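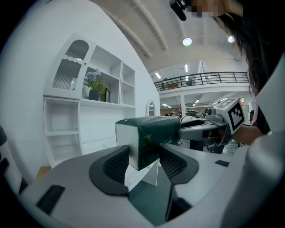
Figure 3. A boxed item held between two hand-held grippers during the open day.

4.2 Public demonstration at the Puston site

The collection procedure was shown to visitors during an open day held at the Puston site in October. The hall had been fitted with white household furniture, including the shelving unit used in the earlier trials. Operators worked in pairs or alone and carried out short tasks with hand-held grippers bearing printed markers. Guests from Greteck and Alvarado attended the afternoon session and were invited to put questions to the operators between tasks.

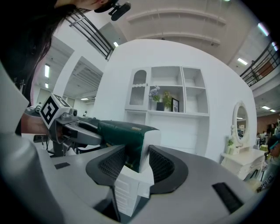

Figure 4. A dark green object held level in front of the shelving unit.

Over the course of the day, 724 episodes were recorded at 3 stations. Each episode was reviewed by 2 members of the Ondel group before it was added to the set. Episodes in which a visitor had stepped between the operator and the furniture were kept but given a separate tag. 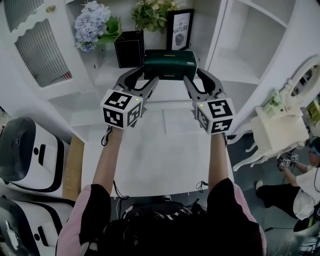 Two-handed lifts of rigid boxes received the most questions from guests, chiefly on how the force at each end is kept even. The present system does not measure this force directly. Operators were told to close both grippers before lifting and to pause for over 6 seconds if the box began to tilt. Results for these lifts are given separately in Section 5, together with those recorded without an audience.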